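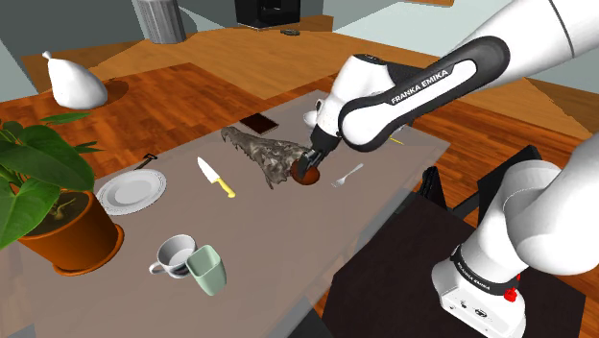 13 March 2022
Posted by the author
2 comments

Up early and out in the shed before breakfast. The clutch plates I ordered from Liapis came yesterday, so I opened the box and laid them out on newspaper. The steels look fine. The bronze ones are the 30 tooth kind and I need the 15 internal set for the small brake, so those have to go back. My fault. I read the wrong line on the list.

Wrote to them and got an answer before lunch. They will swap them if I pay the postage. They have only one set left and it is old stock with some shelf rust on the backs. I said yes. Rust I can clean off.

Spent the rest of the morning on the Avness. Got the side cover off after a lot of heat and one skinned knuckle. The gasket tore in three places. The big gear has a chipped tooth that I could feel before I could see it. The bearing behind it spins rough. The part number on the housing ends in 1461 and the book shows that one was dropped and replaced by a later one, with no price given. I will try the yard at Zilstead before I pay for new. 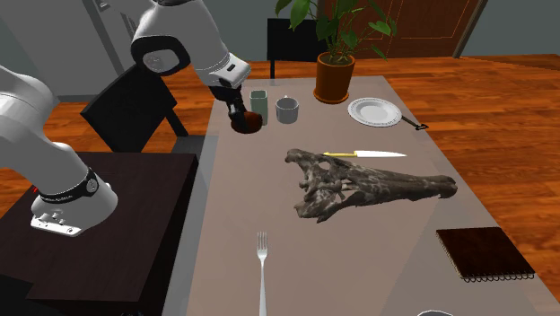
Bowl over the table, next to the green glass.

Drove to Fliron after lunch for hydraulic oil and a sheet of gasket paper. The total was $103, and I remember when that would have bought the oil and a filter too. They had a bin of odd bolts by the door and I took a handful of the fine thread ones.

Cut the new gasket at the bench with the old one as a pattern. The first try was no good, as I punched two of the holes too close to the edge. The second one fits. I left it under a board to stay flat.

Soaked the friction plates in clean oil and put the lid on the pan. The book says overnight. The return spring is still missing and I have looked under everything twice.

Rain started near dark and the shed roof leaks over the vise again. Put a bucket there. I want the tractor running by June when the hay is ready. Tomorrow I pull the bearing and call Zilstead about the gear.

4 shares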